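6. Puesta en marcha de la tarea «plegado de cajas»

Este capítulo supone que usted ya montó los dos brazos sobre el raíl (capítulo 3) y que ya hizo la calibración de las pinzas (capítulo 5). Si cambió un dedo o un cable después de calibrar, vuelva primero al capítulo 5. El procedimiento sirve igual para una mesa en casa que para el puesto del taller compartido de Wamulbridge, donde escribimos esta guía.

6.1 Antes de empezar

Necesita lo siguiente:

- Los dos brazos, con sus pinzas y el controlador Rirkitz encendido.
- Una plancha de cartón troquelada, sin montar.
- Un paño seco y un pincel pequeño.
- Acceso al botón de parada sin tener que pasar la mano por encima de los brazos.

PRECAUCIÓN: No ponga las manos dentro del puesto con los motores activos. Para cambiar la plancha hay que pasar siempre a modo REPOSO y esperar la señal corta del controlador.

6.2 Colocar la plancha

1. Ponga el controlador en REPOSO.

2. Deje la plancha plana sobre la superficie de trabajo. Las ranuras deben quedar accesibles para las pinzas. No es necesario alinear la plancha con el borde de la mesa, una posición diagonal también es válida.

3. Pase la mano por los pliegues marcados, solamente para comprobar que el cartón no está abombado. No doble todavía nada.

4. Active el modo GUIADO y lleve la pinza hasta quedar encima del borde de la plancha, con los dedos abiertos. 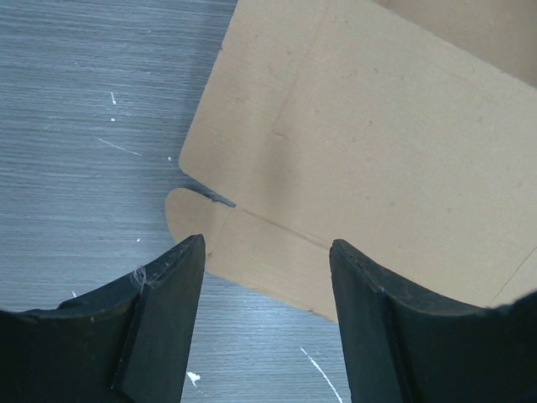 5. Baje la pinza despacio. Con la velocidad 30 en el menú del controlador tiene tiempo suficiente para corregir. Con un valor más alto es fácil empujar la plancha y perder la posición.

6. Guarde este punto como «P1». El programa lo usa después como referencia para todos los demás.

Nota: Si la plancha resbala mucho, no la pegue con cinta. La cinta deja restos en los dedos y el agarre se vuelve irregular. Es mejor limpiar la mesa con el paño seco y repetir desde el paso 2.

6.3 Comprobar el recorrido de los dos brazos

7. Con la plancha en el centro, lleve los dos brazos a la posición de espera. Cada brazo tiene que poder llegar a su lado del cartón sin cruzar por encima del otro.

8. Revise los cables de las muñecas. Deben formar un arco con holgura y bajar siguiendo el brazo. Si un cable queda tenso al extender el codo, suelte la primera brida y dele un poco más de longitud. 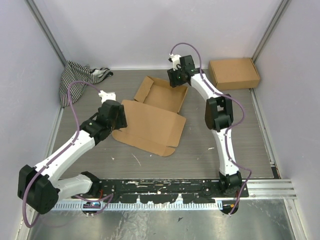
9. Ejecute el programa «vacío» una vez. Los brazos hacen el recorrido completo a una altura segura, sin tocar el cartón. Mire sobre todo los codos, que son la parte que más se acerca a las paredes.

10. Si aparece el aviso «Límite 72», un brazo pide una posición fuera de su alcance. En nuestra experiencia casi siempre es porque P1 se guardó demasiado lejos de la base. Repita los pasos 4 a 6 con la plancha más cerca del raíl.

PRECAUCIÓN: No apoye herramientas sobre el raíl, tampoco «un momento». Un destornillador que cae entre las bases puede bloquear la primera articulación.

6.4 Levantar y sujetar las solapas

11. Elija una solapa que tenga el pliegue bien marcado. Para la primera prueba aconsejamos levantarla a mano, en REPOSO, y dejar a la pinza solamente el trabajo de sujetarla.

12. Vuelva a GUIADO y acerque los dedos a la base de la solapa, no a la punta. Si se agarra por la punta, el cartón se curva y el pliegue se abre por otro sitio.

13. Cierre hasta notar el contacto y guarde el punto como «P2». La fuerza de cierre inicial es 2.240 en la escala interna del controlador. No pase de 3.000: el cartón ondulado se aplasta y después ya no recupera la forma.

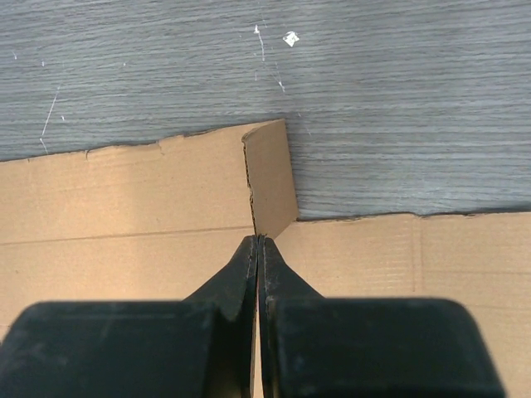 14. Repita el cierre con la segunda solapa y guarde el punto como «P3». Cuando las dos solapas quedan juntas, la punta de un dedo tiene que entrar entre las capas de cartón. Este es el movimiento más delicado de todo el capítulo y conviene hacerlo varias veces en GUIADO antes de grabarlo.

15. Entre con el dedo paralelo a la cara del cartón. Si entra inclinado, la punta engancha el canto y levanta fibras.

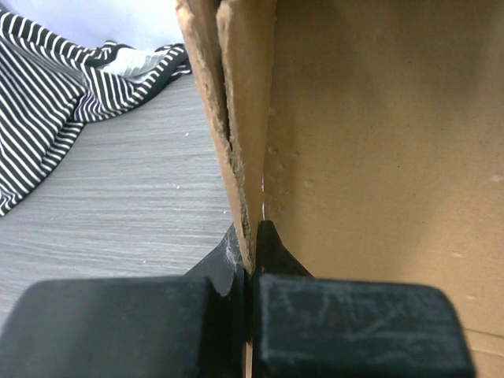

16. Cierre la pinza con la misma fuerza del paso 13 y espere hasta que el valor de corriente en la pantalla se quede quieto. Si el valor sube y baja, el agarre está sobre un solo canto. Abra, retroceda un poco y entre otra vez.

17. Grabe la secuencia con el nombre que prefiera. Nosotros usamos el nombre del taller y la letra de la plancha, por ejemplo «silville_B», porque el archivo original de esta tarea viene del taller de Silville.

Nota: Los cantos cortados sueltan fibra. Cada vez que cambie la plancha, pase el pincel por la cara interior de los dedos - siempre en REPOSO - y también por la unión con la muñeca.

6.5 Si algo no funciona

La solapa se escapa al levantar el brazo.
Agarre más cerca del pliegue y reduzca la velocidad. Aumente la fuerza solo si lo anterior no ayuda.

El dedo no entra entre las capas.
Abra un poco las capas a mano, en REPOSO, y guarde de nuevo P3. Una plancha muy usada tiene los bordes deshilachados y es mejor cambiarla.

Los dos brazos se paran al mismo tiempo.
El controlador detectó riesgo de choque. Lleve primero el brazo derecho a la posición de espera, después el izquierdo, y confirme con la tecla verde.

La ejecución automática de la secuencia grabada se explica en el capítulo 7. Los usuarios con la placa Stelmakh deben leer antes el anexo B, porque los nombres de los modos son diferentes.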